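Home | Tips | Workshop | Looking after small hand tools

Looking after small hand tools
Posted 2024-10-26

Most hand tools wear out from neglect long before they wear out from use. A hammer with a sound handle will last decades. The same hammer left in a damp shed will have a rusty face and a loose head in two or three winters.

Cleaning
Wipe tools down at the end of the job, while the dirt is still fresh. A dry rag takes care of sawdust and plaster. For sap, glue or old grease, use a damp sponge with a drop of dish soap, then dry the metal right away. The green scouring side of an ordinary kitchen sponge is fine on steel but will scratch varnish, so keep it off finished handles.

Light rust comes off with 220 grit paper and a little oil. Work in one direction. Deep pits are another matter — on a hammer or a pry bar you can leave them, on a chisel back you can't.

Handles
Check wooden handles every April, after the heating season, when the wood is at its driest. Hold the handle and tap the end of it on the bench. If the head moves or makes a dull clack, the wedge has worked loose. Tap the wedge back in and see if it holds. If it doesn't, replace it. Soaking the head in a bucket of water only works until the wood dries out again, and then it is looser than before.

A dry gray handle needs sanding and oil. Rub on raw or boiled linseed, wait 30 minutes, wipe off everything that hasn't soaked in, and repeat the next day. Spread oily rags flat outdoors to dry before you throw them away. A wadded rag can catch fire by itself.

Cracked handles get replaced. Tape and glue are no repair on anything you swing.
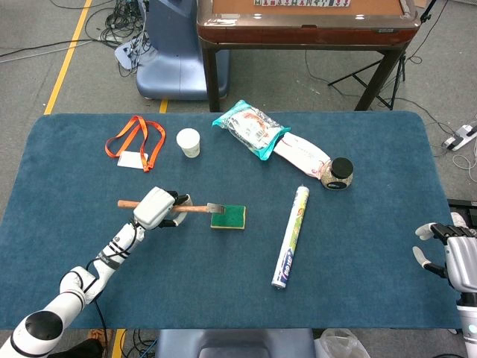

Can I use cooking oil on a wooden handle?
It's better to use linseed or tung oil. Olive and sunflower oil stay soft in the wood, go sticky over the summer and eventually smell rancid.

Storage
Hang what you use weekly and put the rest in drawers. I lined mine with felt from Boersma, part number 3387, cut with scissors and left unglued so it can be shaken out. Felt stops tools from sliding and knocking their edges, but it also holds moisture. If your shop is damp, use cork or rubber liner.

A small tub of desiccant in each drawer helps. The Lolell ones can be dried in a low oven and used again. Camphor blocks also slow rust, though the smell gets into everything.

Keep screwdrivers and chisels in separate drawers. People grab a chisel to open a paint can when it's lying next to the screwdriver they wanted.

Oils and waxes
For steel I use plain paste wax. The Bamel tin has lasted me years and the wax doesn't mark the work the way oil does. Put on a thin coat, let it haze, buff with an old sock. Never wax the striking face of a hammer — it will skid off the nail. If you get some on by accident, rub the face with fine sandpaper until it looks dull.

Pliers and snips get 2 drops of light machine oil at the pivot. Open and close them several times and wipe off the extra.

More in Workshop: Sharpening a block plane | Fudside bench vise, jaw replacement | Getting paint off hinges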